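**FOR IMMEDIATE RELEASE**

# Hulholm Publishes First Results From Its Household Handling Study

*Two-arm robots still trail people at simple chores, the report finds, and the humble storage basket shows why*

Hulholm, the home and workplace research institute, today released the first report from its Household Handling Study, a look at whether machines can yet take on the small jobs that fill a working day in homes, laundries and stockrooms. The study logged 266 attempts at chores involving a single container: moving it, turning it, placing an item in it and taking the item out again.

The short answer in the report is "sometimes, and slowly." The institute considers this worth putting on the record at a time when many households and store owners are being asked to make buying decisions on the strength of short demonstration videos.

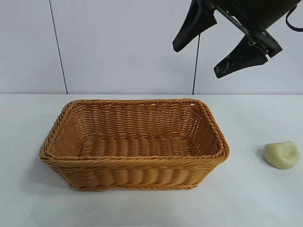
The study was carried out with Rallia, which supplied the control software, and Gauthier, a maker of storage goods for hotels and retail stores. Work began in July at Hulholm's test facility. Each attempt was scored by the same rules: the task had to be finished without help, without damage to the container and within a fixed time limit. Attempts that met only part of the standard were recorded as failures.

Of the 266 attempts, 250 were judged suitable for scoring. The remainder were set aside after changes to the test setup, and the report lists each of them in an appendix. Hulholm has chosen not to publish a single overall success rate in this first release — results varied so widely from one chore to the next that an average would mislead readers. Full results by task are given in the tables that accompany the report. 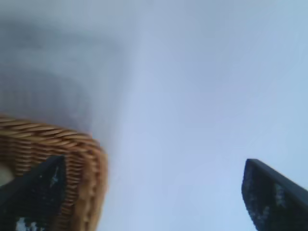
Among the main findings, the report notes that placing a soft item into an open container was the most dependable chore in the study. Moving the container itself was the least dependable. People do this without thought, adjusting their hold as the weight shifts. The machines tended to choose one hold and keep it, even when a small correction would have saved the attempt.

The report also finds that the time needed for a chore matters as much as whether it is finished. A stockroom worker who waits on a machine has gained little, and a household is unlikely to keep a device that turns a moment's tidying into a long wait. Hulholm recommends that sellers state completion times, at normal speed, alongside any claim that a product can do housework.

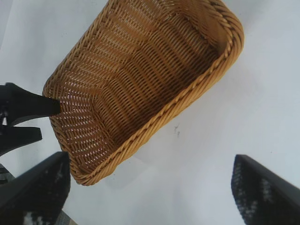 Containers were selected for the study because nearly every chore involves one. Laundry, groceries, toys, returned goods and cleaning supplies all travel in something. Woven goods received special attention at the request of Gauthier, whose customers use them widely. A basket with a braided rim and walls that flare outward from the base gives a gripper finger few flat places to press against, and a hold taken just below the rim on the inner wall has to contend with an uneven surface. Smooth plastic bins will be tested under the same rules in the next stage, which will allow a direct comparison.

Hulholm stresses that the findings apply to the equipment and tasks in the study and should not be read as a verdict on all household robots. The institute also notes that the chores were done on a clear work surface under even lighting. Homes are rarely so orderly, and performance in an occupied kitchen or a busy back room may be lower.

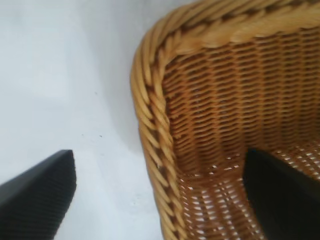 Koltton welcomed the report but took a more hopeful view, saying in a written response that "a machine that can place items reliably and leave the lifting to a person is already useful in a store," and asking that the next stage measure shared work as well as work done by machines alone. Hulholm has accepted the request. Shared tasks, in which a person and a machine divide a chore between them, will be added to the program.

The next stage will cover 3 settings: a home laundry area, a hotel linen room and a retail stockroom. The scoring rules will remain unchanged so that results can be compared across stages.

**Availability**

The report, task tables and scoring rules are available free of charge from Hulholm's publications office. Printed copies may be requested by schools, libraries and trade groups, with a limit of 2 per organization.

**About Hulholm**

Hulholm studies how tools and appliances perform in everyday use. Its reports are written for households, small businesses and the people who advise them.

**Media contact:** Press Office, Hulholm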